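3. Containers, Material and Table Layout

3.1 Scope of the section

Earlier work on household portioning has treated the container as a fixed property of the task. Björklund and Viklund measured how far a level scoop departs from its stated volume but used the same scoop throughout, and Hägglund varied the material while keeping one bowl. The present section sets out the containers, the dry material and the arrangement of the table used in the Zemura portioning study, and it defines the terms on which the results in Section 4 depend. The statistical treatment is given separately.

A portion is defined here as the quantity of dry material that leaves a source container in one transfer and comes to rest inside a receiving container. Material that comes to rest on the table is spill. Material that remains in the source because it has lodged against a wall or rim is residue. Dust and fragments are assigned to whichever of the three they are found in and are not sorted further.

3.2 Material

Small dry pellets were chosen as the test material. They are common in homes, they do not stain the work surface, and their irregular shape gives a bulk behavior between that of rice and that of whole nuts. Pellets of irregular shape lock together when heaped, so a cup can be filled past the level of its rim without immediate loss. The mound that results is unstable under tilt. Most of the spill reported in Section 4 occurred in the first part of a pour, when the top of the mound slid as a body before the pellets below it began to move.

All material came from one bag, which was closed between sessions. Pellets recovered from the table were set aside and not returned to the source, as broken pieces pack more tightly than whole ones and would have changed the bulk density over the course of a session. The bag was stored in the same room as the table.

3.3 Containers

The containers differ in wall material, rim and mouth. Figure 1 shows a layout with a tray, a pitcher and two metal cups.

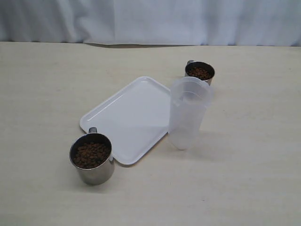

Figure 1. Tray, clear pitcher and two stainless steel cups on the work surface. Both cups hold brown pellets.

The steel cup has a rolled rim. In pouring, a rolled rim acts as a short curved lip and delays the point at which pellets leave the wall. The effect is slight at shallow angles and grows as the cup empties. The metal wall is opaque, and the remaining level can be judged only from above, which in practice means that the last part of a pour is made with less information than the first.

Clear plastic containers allow the level to be read from the side. Reading a level through a clear wall is straightforward for liquids but less so for pellets, whose upper surface is uneven and often sloped. We therefore define the level in a clear container as the mean of the highest and lowest points at which pellets touch the wall. Gautier proposed a similar rule for grain, and the two definitions agree when the surface is a flat slope.

The tray serves as a shallow receiver. Its raised rim holds pellets that roll after landing, but the rim is low, and a pour made close to one corner can send pellets over it. The smooth floor of the tray offers little resistance to rolling. Spread on the tray is reported as the longest distance between any two pellets at rest, measured with a flat rule laid across the rim.

3.4 Placement

No marks were drawn on the table. Marks would have been read as targets, and the study was concerned with arrangements of the kind found on a kitchen counter, where things are set down wherever there is room. Containers were allowed to touch or overlap when seen from the front, and the tray could be turned at any angle to the table edge. Two placements were excluded in advance: a container standing inside the tray at the start of a trial, and a container standing with part of its base past the table edge.

The layout of the table was changed after every 11 trials. A new layout was made by lifting all the containers and setting them down again in a different order. Layouts were not matched between sessions. This gives up some control over distance and angle, and the loss is partly made good by treating layout as a random factor in the model.

The plain cloth behind the table separates the outlines of the containers from the rest of the room. Transparent walls are hard to see against shelves or printed surfaces, and in a January pilot at the Dravport room, run without a cloth, the level in the clear containers could not be read in 19 trials. Those trials were discarded and the pilot data are not used in Section 4.

3.5 Clear cups as receivers

A clear cup differs from the tray in nearly every respect that matters to a pour. The mouth is narrow, the walls are high in relation to the base, and a light plastic cup can shift when pellets strike one side of it. Spill at a cup is mostly caused by position, since a pour that misses the mouth loses material at once. Spill at the tray depends more on the speed of the pellets when they land.

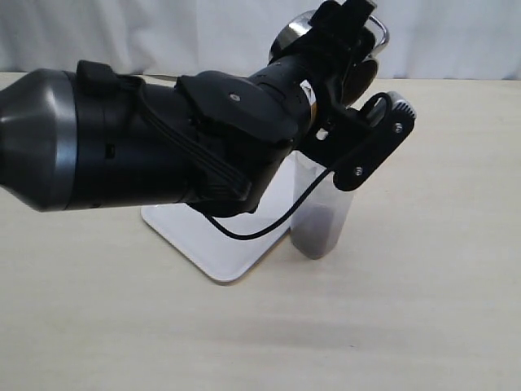
Why was the portion measured by volume when the pellets could have been weighed?

Volume is the measure used in the setting of interest, where a portion is normally given in cups or scoops and a scale is seldom at hand. Weights were also recorded after each session for the full contents of each receiver, and they were used to check the volume readings for drift. They are reported in the supplement.

3.6 Clearing the table

Clearing followed a fixed order. The receiver was emptied first, then the source, and spill was collected last with a soft brush moving toward the front edge of the table. Brushing in one direction kept pellets from being pushed under the cloth, where in the pilot several had been found only after the session was over. Collected spill was placed in a lidded tub labeled with the layout number.

Containers were wiped with a dry cloth after each layout. Plastic walls hold fine dust more readily than steel, and a dusty wall makes the level harder to read. Washing was limited to the end of the day so that no container went back to the table damp. Pellets soften where they touch a damp wall and may adhere to it, which would be recorded as residue and would overstate the effect of container shape.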